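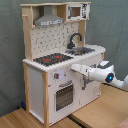 Plilatby Kitchen Cell Practice Kit
Setup, limits and good habits for arm work at play-kitchen scale

We love this kit! A play kitchen gives a robot arm nearly everything a full-size one would: doors, handles, a faucet to steer clear of, a countertop lip that sits right where the wrist wants to go. It also fits in the corner of a teaching lab. The Plilatby kit is the set of cards, floor markers and checklists we wrote for running that kind of work properly, so that two labs in two different towns can compare their results and have it mean something.

The kitchen and the arm are not included. Most labs already have an arm, and nearly any wooden play kitchen with a hinged cupboard and a pull-down oven door will do. The pages below come from the kit's own handbook, slightly shortened.

What you get
Rule cards, laminated, one set per cell
Floor tape and corner markers for the keep-out zone
Stick-on reference dots for the kitchen (matte, easy to peel)
Run log pads, 60 sheets each, 2 pads
Handbook, spiral bound so it stays open on the bench

Before the first run of the day
Walk the cell. Look at the floor first – blocks, cable ties and dropped screws end up under the cabinet more than anywhere else. Push gently on the kitchen's top board and see whether the unit rocks. If it does, fix that before anything moves, as a door pull on a rocking cabinet will tip the whole thing toward the arm.

Press the emergency stop and confirm that the arm can't be moved from the controls. Then release it and confirm the arm doesn't restart by itself. Write both results in the log. Yes, every day. It takes less than a minute and it's the line in the log that your safety officer will look for.

Speed and force
Our card sets the tool speed ceiling at 90 millimeters per second for any move that ends in contact with the kitchen. Free moves may go faster if your own risk assessment allows it and the zone is clear. Contact force is capped at 60 newtons in the kit rules, and for light plastic handles you'll want to stay far under that.

These numbers are house rules for the kit. They don't replace the standards that apply to your arm or your workplace, and if your site limit is lower, use the lower one. The handbook has a blank column next to ours for exactly this!

Handles and doors
Our favorite part of the kit, and the one that took the longest to write. A vertical cupboard handle and a horizontal oven bar ask for quite different approaches, so each has its own card.

Vertical handle: come in level, with the wrist below the countertop edge before the gripper gets near the door. Close, pause, then pull along the arc of the hinge. A straight pull will load the hinge screws, and toy hinges don't take that for long.

Oven bar: approach from the front and slightly above. Stop the opening move at 70 degrees. Past that, many play ovens rest on their stop, and you end up testing the stop instead of the motion.

After either one, back the gripper out along the way it came in. Sideways exits are how handles get snapped off. (The Grudley lab keeps a jar of them.)

People and children
The kitchen is a toy, and toys attract kids on open days. Treat the cell as a machine cell whenever the arm has power. No one under 18 inside the tape, and no reaching in to reset a door while the controller is live. Use the hold button, wait for the log keeper to say "clear," then reach in.

Logging a run
One line per attempt, including the ones you'd like to forget. Record the card number, start pose, speed setting and how the run ended. Groups at Phillips and Clammont add a column for which hand-placed objects were on the counter, and we liked that enough to print it on the new pads.

Fit
Standard cards suit arms with a fixed base and a two-finger gripper. For mobile bases, ask for the supplement, which adds wheel locks and a second keep-out line.

Replacement pads and tape
Sold separately, same page. The tape now comes in yellow as well as red. The new pads ship from September, and old pads can still be used with the current cards – just write the object column in the margin.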